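How to Oil a Wooden Tabletop

Posted 07/01/2021 by Leopoldo Salinas

An oiled table needs a fresh coat once or twice a year. If water no longer beads on the surface, or the wood looks dull and feels rough, it is time. The job takes one afternoon plus a night of drying.

What you need

Sandpaper in 180 and 240 grit
A sanding block
Hardwax oil or plain tung oil
Two or three lint-free cotton rags
Mild dish soap and a soft cloth
Gloves

Step 1. Clean the top

Wipe the table with warm water and a few drops of dish soap. Wring the cloth out well first. Go over it again with clean water, then let the wood dry for at least four hours. Greasy spots near the place settings may need a second wash.

Step 2. Sand with the grain

Wrap the 180 grit paper around the block and sand in long, even strokes from one end to the other. Always follow the grain. Scratches that run across it will show up dark once the oil goes on. Do not lean on the block. When the whole top feels even, switch to 240 grit and repeat. 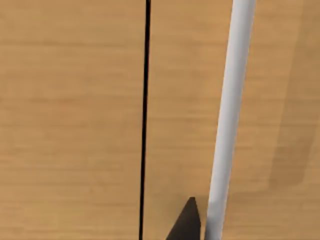

Vacuum up the dust with a brush attachment, then wipe with a barely damp rag. Check the surface from a low angle with a lamp at the far end. Any swirls or scratches are easier to fix now than later.

Step 3. Apply the first coat

Stir the oil. Do not shake the can. Pour a small amount onto a rag and rub it in, working on one section at a time. Use less than you think you need. After 15 minutes, wipe off everything that has not soaked in. Oil left on the surface turns sticky.

Step 4. Let it dry and recoat

Leave the table overnight with a window open. If the wood feels fuzzy the next day, rub it lightly with 300 grit paper and remove the dust. Put on a second thin coat the same way.

Rag safety

Rags soaked in oil can heat up and catch fire on their own. Spread them flat outdoors to dry, or put them in a metal can filled with water and close the lid. Never leave them in a pile.

Using the table again

Light use is fine after 24 hours. Keep hot dishes and wet glasses off for a week, and use a tablecloth only after the oil has fully cured.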